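Zeltora patchwork textile for walls and floors

Zeltora is a woven-look textile in rectangular blocks, made for walls, room dividers and the floors of small rooms. It was drawn by Su-chen Hsieh for our Cilitwood collection, and it is sold from the roll or as cut panels.

The surface is flat and dense, so it can be cleaned with a usual vacuum cleaner. In an entrance hall we advise a plain floor and the pattern on the walls only, as street dirt is easier to find on a quiet colour.
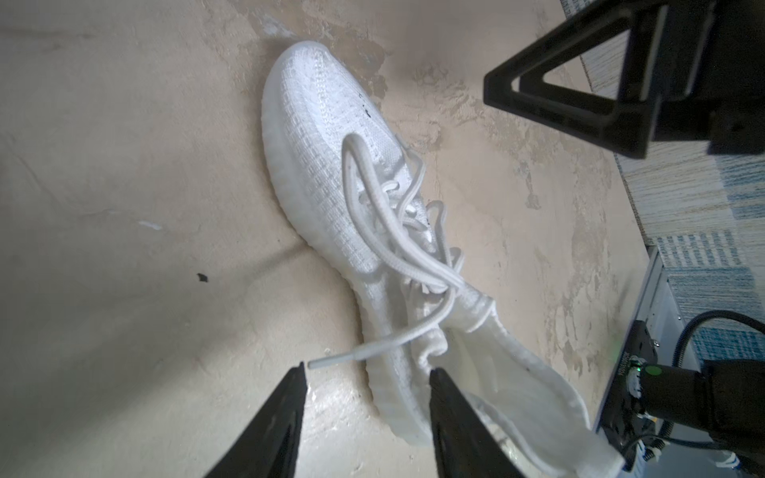

For stains, use lukewarm water and a white cloth. Press, do not rub. Please do not use steam on panels which are already glued.

The pattern has blocks of different size and the stripes change direction from block to block. The panels need not be matched at the corner. Many customers ask us about this before they order, and we say always the same: begin at the back wall and let the sides follow.

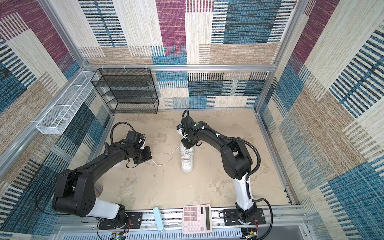 Patchwork blocks in teal, maroon, cream, tan and navy on three walls.

Ordering
Article number: 3176
Roll width: 400 cm
Minimum order: 8 running metres
Delivery: from our store in Badawi, to the kerb
Samples: free of charge, two per household

Colours can look different on the screen and under different lamps. We ask you kindly to order a sample and keep it in the room for one evening. 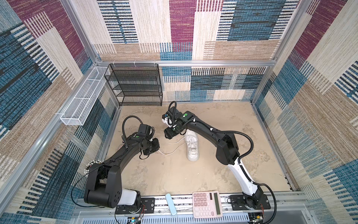

Fine stripes run across some blocks and down others.

Glue and edge tape are by Grillik and are ordered separately. For cutting to size, write to Akihiko Fujimoto at the order desk and give all measures in centimetres. Cut pieces cannot be returned.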